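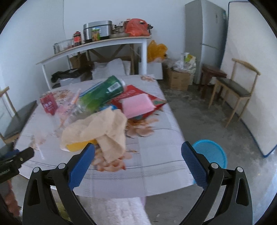

Bedroom 2, bed: linens and household bits, not yet sorted.

Move-out walk-through, the Skiltside rental, upstairs only

I did this one in November with the light going by four, so bring a lamp if you're using my list for your own place. Comments are mine and they ramble a bit, sorry!

Smoke alarm, landing: OK. Pressed the button, nearly fell off the chair. Loud is good.

Smoke alarm, bedroom 1: FAIL. Not a peep. It takes a 9-volt and I had none, so that's a trip into Fisonport.

Windows, all rooms: OK except the back one in bedroom 2, which opens maybe a hand's width and then sulks. It has to open all the way if anyone's going to climb out of it in a fire. Wrote it up for the Braltwood office – again.

Outlets: OK, 14 tested with my little plug-in tester. One cover plate is cracked behind the dresser (replaced, 134 cents at the hardware store, I counted out the change like a kid).

Space heater: OK, but I unplugged it and it stays unplugged. Three feet clear on every side or it doesn't run, and please no extension cords.

Bedding and soft stuff: TO DO. Strip the bed, wash everything, check the mattress seams for bugs while it's bare. Pillows get washed too, they always get forgotten.

Cans and bottles: TO DO. Anything under pressure goes in the garage cabinet, away from the heater. Read the labels first!

Stair rail: OK after two turns of the screwdriver. Wiggle it hard, people lean on it with their whole weight.

Carbon monoxide alarm: OK, though the date on the back is getting close. I'll look again when I'm back with the 9-volt.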